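Search products Enter keyword or part no. Go

Traker 2107 Hand Gripper Pair

Print this page | E-mail this page

Part no. 2107
Maker: Jutis
Sold as: one left, one right, with marker cubes, cables and soft case
Works with: Riltumine task software

The 2107 is a pair of grippers you hold in your hands. You close the jaws on things, open doors with them, pull out trays, put cups back on shelves, and the whole job gets recorded from the grippers' side of it. Later on, a robot arm with the same jaws can learn the job from your recordings. We've had ours on the bench since February and we still fight over who gets the next session!

What we like best is who gets to do the teaching. With our old setup, a robot job was written by an engineer at a desk, and the people who had done that job for years were asked about it at the end, if they were asked at all. With the 2107 the person who knows the work picks up the grippers and does the work. Branwen Pumphrey has run the staff kitchen at Dehghan for 11 years, and she recorded the first oven task there herself. She opens an oven door slowly for the first inch and then lets it come down the rest of the way, because the hinge on one of theirs sticks. It would never have made it into a written spec (we checked, it wasn't in ours).

Getting used to them

Your fingers want to do what the jaws can't. Everybody tries to pinch something with a thumb in the first five minutes. Give it a morning. Small handles and round knobs take the most practice, flat things and door edges come quickly. Each hand weighs 300 grams, and you do feel that in the forearm by the end of a long stretch, so swap people often. Fuad Woldemariam swears by doing drawers first and ovens after lunch.

On the job

A countertop oven makes a great starter task. The door has one clear motion, you can use one hand or two, and the only thing you need around it is a bit of floor to stand on. Leave it unplugged and cold while people learn. Record the door opening and closing as its own short task before you add trays or knobs.

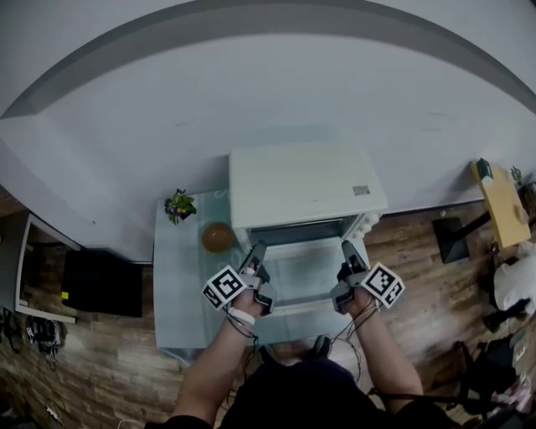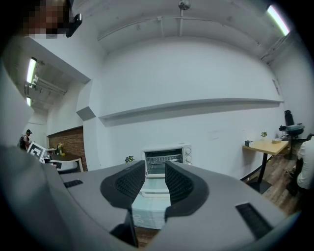
In the first picture both grippers are at the sides of the open oven door, with the marker cubes on top. The second is the gripper's own view, with the toaster oven between the jaws.

What changes for the people doing the work

More than we expected, and mostly for the better. At Dehghan the kitchen crew now decides among themselves which jobs to hand over. They started with the ones they were tired of (loading and unloading, the same door all day) and kept the ones they like. Tasting stayed with people, obviously, and so did anything with a customer on the other side of the counter.

There's a new sort of job in it too. Somebody has to plan the sessions, say which takes are good and notice when the robot has picked up a bad habit. Vangelis Xenos moved over from the loading side to do that and had to learn the software from scratch. He asked for paid time to do it and got it, and we'd tell any shop to budget for the same. Learning on top of a full shift goes badly.

It isn't all settled. Some of the crew wanted to know what happens to their hours once the robot is good at the oven, and that's a fair thing to ask before the first recording. Dehghan put its answer in writing: no one's hours get cut for a task they taught. Talk about cameras early as well. The grippers see the room behind the task, so coworkers can end up in the recording. Tell everyone when a session is on, and use the blur tool in Riltumine on faces and screens before anything gets shared.

Setting up

1. Fit the marker cubes. They click on one way only.
2. Run the cables back along the forearms and leave slack at the elbow.
3. Open and close each jaw fully so the software can find both ends of the travel.
4. Do one practice run and watch it back before recording for real.
5. Record in short takes. Our best set so far was 26 takes of the same door, with three different people.

If the markers drop out, check for glare first. Amirhossein Abbasi lost most of an afternoon to a lamp.

In the case

Left and right grippers, two marker cubes, two cables, spare jaw pads, wipe-down cloth, quick start card. The computer and the Riltumine license are separate.

Questions about fit or cable length go to Afshin Ebrahimi at the parts desk. He has big hands and small hands on his team and has tried the grips on all of them.

Related items

Traker spare jaw pads, pair
Traker marker cube, single
Traker forearm cable, long
Jutis soft case, two-hand
Riltumine session planner, wall size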